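From the robot corner: spring tune-up on the kitchen cell

Hello again! Last time I promised I'd write up how the kitchen cell gets looked after, and then the month ran away from me, so you're getting it on 31st March with coffee stains on my notes.

For anybody new, the kitchen cell is the simulated one. The arm, the island, the stools, the food, all of it is rendered, and the scene files live on the Vokville server. You'd think a machine with no grease in it would look after itself (I certainly did when I took it on). Nope! It drifts out of shape like anything else, mostly when one of us updates something and forgets to say so.

What set me off this time was the donut. After the last Pisirix update the grasps on it started failing, and they failed in a silly way, with the fingers closing and the donut squirting out sideways as if it had been buttered. I spent a whole evening blaming the gripper. I reset the finger travel, put the old closing speed back, ran it again, and got the same thing.

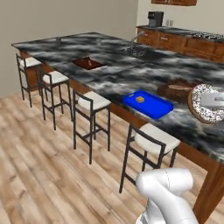 So I turned on the collision view, which I should have done first. The donut had a hole in it as far as the eye was concerned, but the physics shape underneath had been rebuilt as a solid puck. The fingers were being asked to go down into something the simulator thought was full of dough. I rebuilt the shape as a ring of little pieces, checked it against the mesh, and the very next run the thing came up off the counter. I may have cheered.

While I had the hood up I did the rest of the list. I re-zeroed the arm base against the countertop, and it had crept by 3 millimeters, enough to make every approach a bit low. I bumped the finger friction back to what Fulleo recommends in their setup notes. Then I ran the full overnight check, 3,000 grasps spread over all the objects, and came in to 211 failures. Before the fix it was 340. I'd like that lower still, but most of what's left is the arm coming in at a bad angle, and that's a planner job.

A few things if you use the cell yourself. Please save a copy of the scene before you update anything, and put the version in the file name. If you add a new object with a hole or a handle, look at its collision shape before you queue a run. And don't move the island! I know it's tempting when you want a nicer view, but the arm base is measured from it, so move your camera instead.

In April I'm starting on the Dudás cell, which has real bolts and a real cable that keeps rubbing on the second joint. If you've got a decent cable clip lying around, drop it in my tray.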